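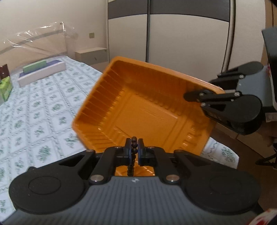
Skurkinex collects manipulation examples for Pramero, a learning system for household handling. I visited its collection site in March to see how recording is done outside a lab.

Work takes place in furnished rooms, including bedrooms. Operators carry hand-held grippers with a camera fitted to each one, and no robot arm is present. Two-handed tasks use a pair: one gripper holds the container by the rim, the other handles the item. Trays, boxes and bead strands are all in the object set. Strands are rated difficult because the free end hangs and swings, and the fingertips cover part of it.

The target is 400 episodes per task. The strand-and-tray task stood at 191 when I arrived at 10 a.m. An episode is rejected if tracking drops out or if the second gripper lets go of the rim early. Rejected takes are kept in a separate folder and are not used for training.

Review is done in Kander, the in-house labeling tool. Each clip gets a start mark, a grasp mark and a release mark. The reviewers' quota is 200 clips per shift. I asked about failed grasps followed by a second try; these stay in, with an extra tag.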